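Monday, bread notebook, second page of the Karusach rye

OK so the starter is back from the dead. I left it in the fridge most of December with a gray puddle on top, poured that off, fed it twice, and by this morning it had doubled and smelled like apples again instead of nail polish. Very pleased! Přemysl Polák said to give it one more feed before trusting it with a whole loaf and I ignored him, so we'll see.

Flour is the Drelov whole rye, the new bag. It drinks a lot more than the old one. I started at my usual water and the dough was basically modeling clay, so I added another 40 grams and then it looked right (sticky, won't hold a peak, drags on the spoon).

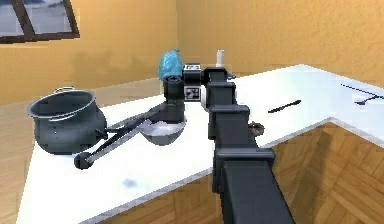 Soaker was stale crusts from the last loaf, toasted dark and crumbled, plus caraway. I keep going back and forth on grinding the caraway. Whole seeds this time. If you're reading this and you like it ground, grind half, the flavor goes everywhere and you still get the occasional crunch.

Proof: 2 hours in the tin, lid of the big pot over it. Last week I stopped at an hour and a half and got that split down the long side, so I wanted to push it. Pulled it when there were little pinholes all over the top, maybe 10 of them. Is that too many? Tian's notes say three or four and go straight in. My kitchen is colder than Tian's though, so who knows. 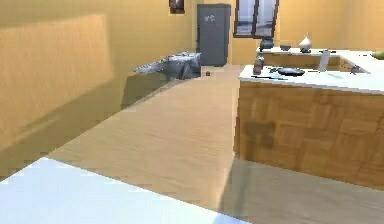
Bake was hot for the first stretch, then turned down for 35 minutes, then out of the tin and back on the rack to firm up the sides. Bottom sounded hollow-ish. Top didn't split at all, but it's flatter than last week's, a bit of a sunken middle if I'm being picky. Probably overproofed. Fine, Přemysl, you can say it.

Wrapped it in a towel. Not cutting until tomorrow (I cut the last one warm and the knife came out gummed up like I'd stuck it in fudge).

Next time: same water, shorter proof, try the Memero tin, the narrow one. Also buy caraway, we're out.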